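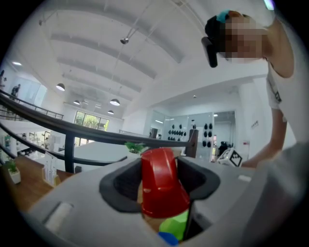
Skotico Sokcombe | Workplace & Social Team

15 September 2020

Our cup-stacking afternoon is back, and I'm so glad we moved it upstairs! The table by the railing gets all that light from the vaulted ceiling (and you can hear the groans from the lower level when a stack goes over). We're using the plastic cups again, red, green and blue, and the rules haven't changed: build it, take it down, pass the cups along.

I've put in for 65 more cups so we can run 2 tables next time. Brukesex already has its own set and has been pretty loud about it, so we need the practice before the February match.

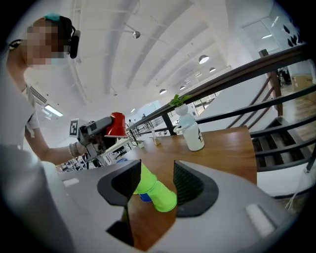
Cups out on the upstairs table, next to the bottle with the little plant in its cap.

Want a spot? Add your name to the sheet outside the Teoh room, or call me on extension 775. Beginners are very welcome, and please put the cups back in the box when you're done!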